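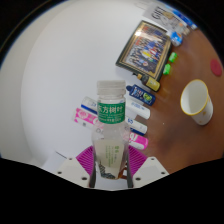
Last updated: 1 May 2018

The staff room at Bullasthorpe is being cleared ahead of redecoration. Colleagues are asked to remove personal items from the wooden table by the wall.

Drinks bottles bearing a green label (東方樹葉 in its simplified form, 东方树叶) should be claimed or emptied and rinsed. Please write your name on any you wish to keep.

The framed group photograph will be wrapped and stored with the 79 others already listed. Please do not move it yourselves. Enquiries to Tamara Koval.

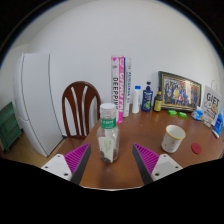
Caltetlow Facilities Team

Mugs, including the white one with the yellow-gold rim, should be taken home or placed in the kitchen cupboard. Clear bottles containing paper slips or other oddments must be sorted by their owners.

The tall tubes at the back of the table will go to Room 169 with the stationery. Rostyslav Pasichnyk holds the key.

Over 600 items have been recorded across the building so far. Unclaimed property will be kept until November.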